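**Ticket 2052: left gripper slow to close, pad slipping on dark cloth**
Opened by Tahira Abbasi, Dec 12, 2022. Kit: GenRobot.AI pair, left and right. Status: open, waiting on part

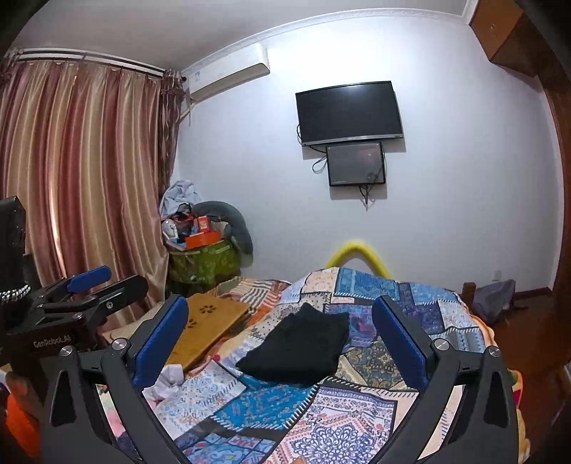

Hello again, and thank you for getting back to me so quickly last time. I'm sorry to be opening another one so soon, but this feels different from the August ticket, so I thought it deserved its own number. The short version is that the left gripper has started lagging behind the right when I squeeze. I close both hands together, the right pads meet, and the left ones arrive a moment later with a faint click. Shirts and towels are still fine if I go slowly. Black clothes are where it shows up worst, probably because the ones in my pile are all slippery material, and twice now the left pad has let go of a sleeve halfway through a fold.

I've been doing the folding set on the bed, same as in the Trisura task sheet, one garment at a time on top of the quilt. I got through 43 folds before I stopped, and the last 8 are the ones I'd ask you to throw out. I can redo them, no trouble at all.

**What I've tried so far**

- Wiped both blue pads with a damp cloth and let them dry overnight. Helped the slipping a little, did nothing for the lag.
- Swapped hands, so the left unit was in my right hand. The lag went with the unit, so I suppose we can stop blaming my weak left hand!
- Restarted the Vaher app and paired again. No change.
- Checked the pivot screws by feel. The lower one on the left unit turns a tiny bit under my thumbnail, which I don't think it should. I haven't put a screwdriver to it.

**Reply from support**

Hi Tahira, thanks for such a thorough write-up, and please don't apologize, we'd much sooner hear early. You were right to leave that screw alone. It holds a small spacer, and when it backs out the linkage rocks before it starts to pull, so that's very likely your click. Please stop using the left unit for now and keep your fingers clear of the linkage if you have to move it. Could you open and close it slowly 2 times, with nothing between the pads, and tell us whether the click comes on the way in, on the way out, or both?

**Tahira**

Both, but much louder on the way in. I also felt it catch once near the end, and it pinched the side of my finger when it freed up. No mark, only a surprise, but I know you like to have those written down. It's back in its box now with the cord wrapped round it.

**Support**

Thank you, I've logged the pinch separately and copied our safety person. A new spacer and screw are coming from Arkar along with a fresh pair of pads. Please don't fit them yourself until we've been on a call together, it's a fiddly job and the spacer only goes in one way round. The 8 folds are marked as rejected on our side and the other 35 stand.

**Tahira**

Lovely, thank you. Afternoons are best for a call. I'll leave the rest of the black clothes until then.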